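The Queue at Quintana: How People Wait for Soup
Student project report, second-year Social Research Methods

1. Why soup

Our first proposal was a study of loneliness in modern cities. Our tutor wrote "in which cities?" in the margin, then "all of them?", and handed it back. The second proposal was about the lunch queue at Quintana, the canteen under the library, and that one came back with a tick.

Quintana has one till, one soup pan and a side door that people who have been here long enough use to join the queue halfway along. We wanted to know who does this, who minds, and whether anyone ever says anything. Our guess was that people mind a lot and say nothing. Readers who have lived in Britain may skip to section 5.

2. What we did

We watched the queue over 10 lunchtimes from the table by the radiator. One of us noted arrivals and the other noted what we called "incidents", a word that raised our hopes more than it should have. An incident was any case of someone joining the queue anywhere but the back.

We also gave out a short questionnaire on paper. We tried an online form first and got two replies, one of them from Khairul. The paper version did better, mostly since people in a queue have nothing else to do with their hands. We ended up with 83 usable forms. A further handful had been used to mop up minestrone and were left out on grounds of legibility.

3. What we saw

There were 40 incidents. In most of them the person joined a friend who was already waiting, and there was a small performance to go with it: a wave, a loud hello, sometimes a question about coursework that could plainly have been asked by text. We started calling this "the greeting pass". The friend nearly always moved forward a little to make room, so the person behind was the one who lost out.

The person behind then did one of the following. They looked at their phone. They looked at the menu board, which has two items on it. On a few occasions they breathed out through the nose. Only one person spoke up in the whole study, and he turned out to be visiting his daughter.

4. What people told us

On paper they were fierce. A large majority said pushing in was "never acceptable", and more than half of those said they would challenge it. We have sat by that radiator and we can report that they would not.

The comments box was more useful. Several people said that joining one friend was fine but bringing two more was not. One wrote that it depended on whether the bread rolls were running low. Another filled the whole box, and the back of the sheet, with a complaint about a sandwich bought last September, which we have passed on to the canteen.

5. Problems with the study

By the fourth lunchtime people knew who we were and some of them behaved beautifully. One lecturer went to the back of the queue twice. We also cannot say how hungry anyone was, and on leek and potato days the queue was too short to be worth pushing into.

The word limit is 2000 and our first draft of this section alone was over half of that. We have cut most of it. Whoever does this next should sit somewhere less obvious and should not wear a lanyard. 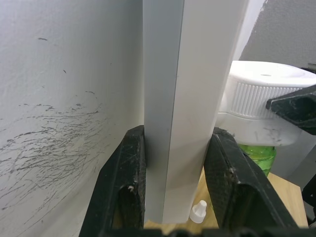 By Zulkifli Sutanto and Khairul Pelupessy
Tuesday, June 17, 2025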